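工单标题：手持夹爪采集套件试用，叠衣任务中标签偶发丢失
产品：Tesley 手持采集套件（试用版）
提交人：Meriem Shawky
状态：处理中
日期：2022年12月19日

先说一句，这套东西我们用得很开心！开箱到录下第一段数据没费什么劲，手感也轻，同事都抢着试。提这张单是想把剩下的一个毛病弄清楚，弄清楚了我们就打算续用。

现象：做叠白色薄衣物的任务时，导出后的片段里偶尔会报“标签丢失”，夹爪开合宽度在那几帧变成空值。同一批录了20段，其中6段有这个报错。换成叠毛巾就一次也没出现过，所以我一开始怀疑是白布的问题。

环境：浅色木桌，黑色背景布，顶灯全开，固件是出厂自带的，没有升级过。录制时夹爪从桌边往衣物的松紧收口处靠，两指张开，接近布面后再合拢。

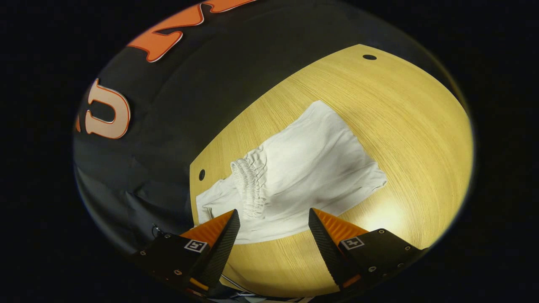 Tudor Gavrilă：白布本身不太会让标签识别失败，更常见的是自动曝光。大面积亮色一进视野，曝光往下压，标签的白底跟着变灰，对比度就不够了。请先在设置里把曝光锁定，再录几段看看。另外麻烦告诉我们，报错集中在张开的时候还是合拢的时候。

回复 Tudor：收到，马上就试了。查了那6段的时间戳，全部在合拢的前半程，张开时一帧都没丢，这个规律我之前居然没注意到。

试过的办法按顺序记在下面：

一、锁定曝光。有改善，重录16段，报错降到2段。锁定之后布面的褶皱也比原来清楚得多，做叠衣的人应该会喜欢，光是这一点就值得写进快速上手里。

二、关掉一半顶灯。对报错没有影响，整体偏暗，又开回来了。

三、用干布擦标签表面，再把底座上的螺丝重新拧一遍。右边有一颗确实松了，用手就能转动。拧紧之后我特意挑最容易出问题的动作来录：快速合拢，夹住裤腰再往上提。连着录，没有再报错。

四、把识别阈值从“严格”调到“标准”。单独试过，曝光不锁的时候没用，已改回“严格”。

第三步之后我又换了个站位，人退到桌子前面，让夹爪正对背景布，先空着张开，再伸向桌上的白布，这样可以把整个行程都录进去。
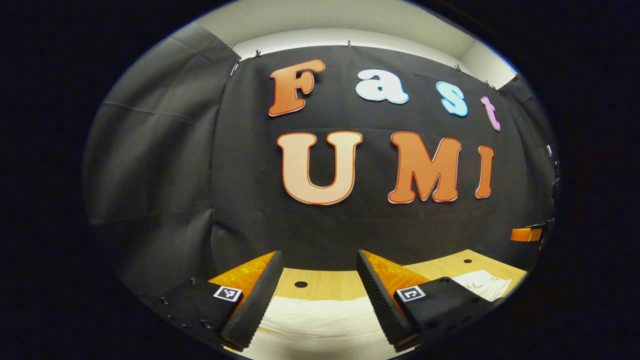 这个站位下标签识别一直稳定，曝光保持锁定，开合宽度曲线也很平滑，看着特别舒服。我现在的判断是两个原因叠在一起：自动曝光是主要的，螺丝松动让底座在合拢时有轻微晃动，正好把临界的几帧推过了线。不过后一半只是推测，没有把螺丝拧松回去验证，如果你们需要，我可以补做。

还有几个小建议，不急：

曝光锁定能不能默认打开？或者在录制界面放个开关，现在藏在第二层菜单里，不看文档找不到。

导出时的报错如果能带上帧号就太好了，我是自己写脚本对出来的，脚本可以发给你们。

说明书里没有写底座螺丝的推荐力矩，我凭手感拧的，请给个数值。

附件：报错片段的日志、锁定曝光前后的宽度曲线。原始视频比较大，需要的话请开一个上传目录，Ayman Alaoui 也有权限，可以由他来传。

下一步：等力矩数值，收到后两侧都按数值重拧，再录一批叠衣数据，结果更新在本单里。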